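Chapter 7
Rigid Plastic Containers

7.1 Introduction
7.2 Terms Used for the Parts of a Bottle
7.3 Capacity, Fill Level, and Headspace
7.4 Labels and Decoration
7.5 Gas and Vapor Transmission
7.6 Closures
7.7 Top Load and Drop Testing
Summary
Problems

After studying this chapter, the reader should be able to name the parts of a blow-molded bottle, tell nominal capacity from brimful capacity, choose a label type for a given wall shape, and estimate the loss of gas through a container wall over a stated storage time. Sections 7.5 and 7.6 assume the material on diffusion in Chapter 3.

7.1 Introduction

A rigid container is one that keeps its shape when empty and when handled in the normal way. Cans, jars, tubs, and most bottles fall in this class. Pouches and bags do not, and are treated in Chapter 9. The line between the two is drawn by use and is not sharp. A thin-walled water bottle holds its shape well when it is full and capped, but it gives under light finger pressure once the cap is off. Trade practice still counts it as rigid, and this book does the same.

Most clear bottles for drinks are made of polyethylene terephthalate, written PET. The polymer is supplied to the molder as dry pellets. Water left in the pellets breaks the polymer chains during melting and lowers the strength of the finished wall, so drying is treated as a step in the process and not as storage. After drying, the resin is melted and injected into a cooled mold to form a preform, a short thick tube with the neck and thread already in final form. The preform is then reheated above its glass transition temperature, stretched lengthwise by a rod, and blown outward against the wall of a second mold. Stretching in two directions lines up the chains and gives the wall most of its strength and barrier value. The neck is not stretched. It remains thicker than the body and has different properties, a point that matters in Section 7.6.

High-density polyethylene (HDPE) and polypropylene (PP) are the other two resins met most often. HDPE bottles are usually made by extrusion blow molding, in which a soft tube of plastic is caught between the halves of a mold and inflated. The process leaves a pinch-off line across the base. It permits molded handles, which the preform process does not easily allow. HDPE is a good barrier to water vapor and a poor one to oxygen. PP has a higher softening point than either and is chosen where the container is to be filled hot or heated after filling.

Throughout the chapter, three bottle designs are used in the worked examples. They are referred to by the names under which the drawings appear in Appendix C: Barbu, a round PET bottle with straight side walls; Trirau, a PET bottle with a waist; and Zallow, an oblong HDPE bottle with a handle.

7.2 Terms Used for the Parts of a Bottle

The finish is the top part of the bottle that receives the closure. It includes the thread, the sealing surface at the rim, and any bead or ring below the thread. The word comes from glassmaking, where the top was formed last. In PET bottles it is formed first, but the name has been kept.

The support ring, also called the neck ring, is the flange below the thread. It carries the weight of the preform in the blowing machine and of the bottle on an air conveyor. Its diameter and thickness are set by the finish standard and should not be changed to save weight without the agreement of the filler.

The shoulder joins the neck to the body. A steep shoulder carries vertical load well. A flat shoulder uses less height but tends to buckle inward when cases are stacked.

The body, or side wall, is the widest part and usually carries the label. The label panel is the part of the body between two small steps or ridges, recessed so that the label does not rub against neighboring bottles on the line.

The heel is the curve between body and base. The base itself may be a single inward dome, as in most bottles for still drinks, or a ring of separate feet, as in bottles for carbonated drinks. The footed base resists internal pressure without rolling outward. The gate mark at its center is left by the injection of the preform.

7.3 Capacity, Fill Level, and Headspace

Nominal capacity is the volume stated on the label. Brimful capacity is the volume of liquid that fills the bottle level with the rim. The difference between the two is the headspace, provided that the bottle is filled to exactly its nominal volume. Headspace allows for thermal expansion of the product, for the action of the filling valve, and for variation in the bottle itself.

Capacity is found by weight. The empty bottle is weighed, filled to the mark with water at a known temperature, and weighed again. The net weight is divided by the density of water at that temperature.

Example 7.1. The Trirau bottle holds 472 g of water at the fill mark, at a temperature where the density of water may be taken as 0.998 g/mL. Find the volume at the fill mark.

Volume = 472 / 0.998 = 473 mL

The result is rounded to the nearest milliliter. A finer figure would have no meaning here, as the fill mark cannot be read to better than half a milliliter in a bottle of this diameter.

Bottle capacity changes with time. A freshly blown PET bottle shrinks in the first days after molding, and the shrinkage is greater in warm storage. A bottle measured within an hour of blowing will show a larger capacity than the same bottle measured a week later. Test reports should state the age of the sample and its storage temperature.

7.4 Labels and Decoration

A label on a rigid container must stay in place, remain readable, and, where the bottle is to be recycled, come away from the wall during washing. The last requirement often works against the first two.
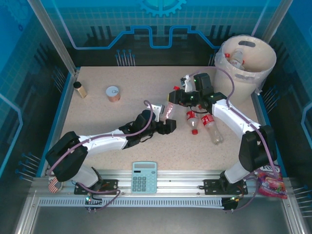

Figure 7.1 Clear plastic bottle with a red label.

Wraparound labels are cut from a roll of film or paper and glued along two narrow strips, one at the leading edge and one where the ends overlap. The rest of the label is held by tension alone. They are low in cost and are suited to high line speeds, but they need a body that is straight in the vertical direction. Of the three designs used in this chapter, only Barbu meets this condition over its full label panel.

Shrink sleeves are tubes of film placed over the bottle and heated until they close on the wall. They follow a curved or waisted body and can cover it from heel to neck. The printed image must be distorted in advance so that it reads correctly after shrinkage. A sleeve that covers the whole bottle may prevent an optical sorter from identifying the resin beneath, and some buyers of used bottles set a limit on the share of the surface covered.

Pressure-sensitive labels carry adhesive over their full back surface and are applied from a release liner. They are used for shaped panels and short runs. Air trapped beneath the label shows as blisters, more so on a clear wall than on an opaque one.

In-mold labels are placed in the mold before the bottle is blown and become part of the wall. They are common on HDPE and PP and uncommon on PET.

The density of the label material decides how it behaves in recycling. PET sinks in water. A label film less dense than water will float and can be skimmed off once the adhesive has let go. A film that sinks travels with the PET flake and must be removed by some other means, usually air separation after drying. Ink is a separate matter. Strong colors, reds in particular, can bleed into the wash water and tint clear flake if the ink is not made to resist a hot alkaline wash.

Table 7.2 gives the results of a wash trial reported by Wieser and Husar on labeled PET bottles. Of 1564 bottles put through the wash, 215 kept some part of the label, and 31 of these kept the whole of it. The authors did not separate the results by adhesive type, so the figures should not be used to compare one adhesive with another. Problem 7.9 asks for the removal rate and for the size of sample needed to confirm it.

7.5 Gas and Vapor Transmission

All plastics pass gas to some degree. For a flat wall of even thickness at steady state, the quantity passed is given by

Q = P A t (p1 - p2) / L

where P is the permeability coefficient of the material, A the area, t the time, p1 and p2 the partial pressures of the gas on the two sides, and L the wall thickness. The equation was derived in Section 3.4. Two difficulties arise in applying it to a bottle. The wall is not of even thickness, and the permeability of stretched PET is lower than that of the unstretched material in the neck and at the center of the base.

The usual approach is to divide the bottle into zones, to assign each zone a mean thickness and a value of P, and to add the results.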